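Term project thread. Our team of two (me and Morag Urquhart) is building a simulated assembly cell for the automation class at Letport. I'll keep adding to this as we go.

The task: one arm, one fixture, one long part that has to be picked up by its thin end and seated. Everything runs in simulation. The grade is based on 50 scored runs at the end of term, with the part starting in a slightly different spot each time.

We named the project Skallstead. Morag picked it. The repo is still called "arm_test_final_2" and will probably stay that way.

Week one was all modeling. I did the fixture and the corner marks. Morag did the hand tools and the loose hardware, the screws and washers and so on. The assignment says the bench has to have clutter on it, and the planner has to leave the clutter alone.

First training set was 3,000 simulated grasps. It did fine on straight approaches and badly on anything tilted. The fingers kept closing too low and hitting the collar.

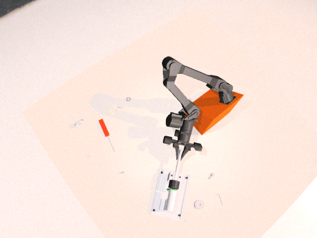
So we moved the grasp point up toward the end of the rod and added 228 tilted starts. That makes 3,228 total. Retraining took most of an evening on the lab machine, which we share with the Purves group.

Result: collar hits went way down. The new problem is the wrist. It sometimes picks the long way around to reach the same angle, and that wastes time. Runs over 53 seconds score zero.

Lorna Haldane (she teaches the class) looked at the logs and told us to limit the wrist joint before touching anything else. We had been about to rewrite the planner. Limiting the joint was four lines in the config file.

Shadows are next. We have one light and it is strong, and the vision part of the code gets confused when the arm's shadow falls across small parts. Morag wants to move the light. I want to train with several light positions. We will try hers first, it's faster.

A few people asked what we use for the grasp scoring. It's a small script called Pusby that a student wrote for this class a few years back. The comments are thin but it works. Ask Lorna if you want a copy.

Practice scoring is at 4 p.m. tomorrow. I'll post the number here whatever it is.

We use cookies to keep you signed in and remember your settings. Accept | Manage

Contact | Copyright | Back to top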